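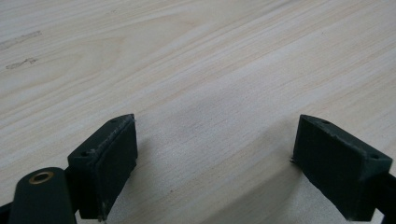

I have been meaning to write about my table since June, and it is now 23rd February, so you can see how things go in this house. It is a pale, pale wood with the loveliest wavering grain, and it shows every single thing I do to it!

Print this post
E-mail this to a friend

My old table from Merville was so dark you could have spilled a whole pot of coffee and never known. With a light one you get to know your smudges. Most of the gray ones come off with a damp sponge and a bit of patience - always along the grain, as my mother did it - and I keep the water barely warm.

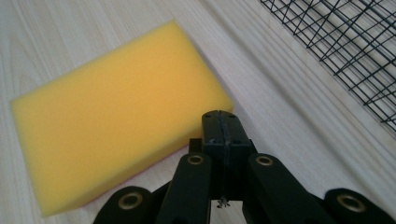 Liliana Orlandini wrote to tell me that I rub much too hard, and that a drop of dish soap left to sit for 9 minutes would save my elbows. She also thinks I should let the scouring side alone on any wood I'm fond of. I've been trying it her way all week, and my elbows do feel better (the stubborn spot by the edge and I are still in talks).

The other thing I've come around to is the wire basket. I used to leave sponges in a saucer, where they went sour, and now they have somewhere airy to sit. 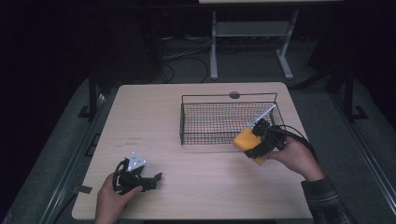 Filed under: Around the House

Next time I'll get to the chairs, which need new felt on their feet and have been telling me so, loudly, every time I pull one out.

Print | E-mail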